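Play the Whole Side

I've been mixing records in my basement in Flirnmont for 12 years, and I love a good blend as much as anyone alive. Two tracks in matching keys, the kick drums locked, the new bass line sliding in under the old vocal... I still get goosebumps! So please take what follows as coming from a friend of the craft.

I think we should let songs end.

Last month I put on Brosoneck, the second Van Damme album, and made myself listen to it straight through with my hands in my lap. I had played the third track at parties for years. I knew its tempo, its key, the exact bar where you can get out of it. And I had never once heard the last minute, where the drums drop away and the organ hangs on by itself, wobbling a little, until the player lifts off. It's the best minute on the record! I had been cutting it off every single time (bar 100, like clockwork) to bring in something else.
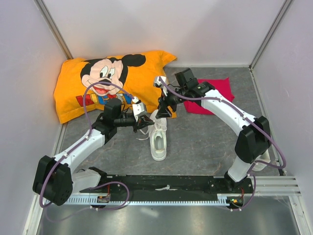

A white sneaker with a loose lace end.

Key charts and tempo lists are wonderful tools, and I'd be lost without mine. I have 203 songs sorted by key in one crate alone. But a list like that tells you which songs get along, and after a while you start hearing music only as stuff that gets along with other stuff. The odd ones drop out. Anything that speeds up in the middle, anything that starts in one key and wanders off to another, anything with a long quiet opening where people might head for the bar. Those are so often the songs someone sat up all night over.

And the gap! I had forgotten about the gap between songs. Those 4 seconds of nothing on the old Woltus single collection, just enough for the room to breathe out and somebody to yell something. At home you can hear the refrigerator. Then the next one comes in at a totally different speed and you sit up. A mix never makes you sit up like that, because a mix is built so that you won't notice the door between rooms.

I tried it on people, too. At our Tuesday listening night I played a full album side with the mixer unplugged, and folks talked through the first song, quieted down for the second, and by the fourth they were arguing happily about whether the singer was flat. (She was, a little. It's gorgeous.)
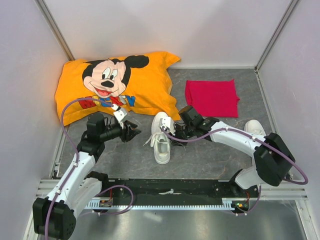
Wissam Mansour wrote to me afterward that I was being unfair to the blend, and that two songs laid over each other can make a third one that neither band could have written. His favorite moment in all of music, he said, is eight bars long and exists on no record at all.

I can't argue with that, and I wouldn't want to. Keep those eight bars, Wissam, and play them loud! All I'm asking is that once in a while, after the blend has had its fun, you take your hand off the fader and let the second song run all the way to its end. I'm doing Brosoneck again this Tuesday, both sides, starting with the slow one.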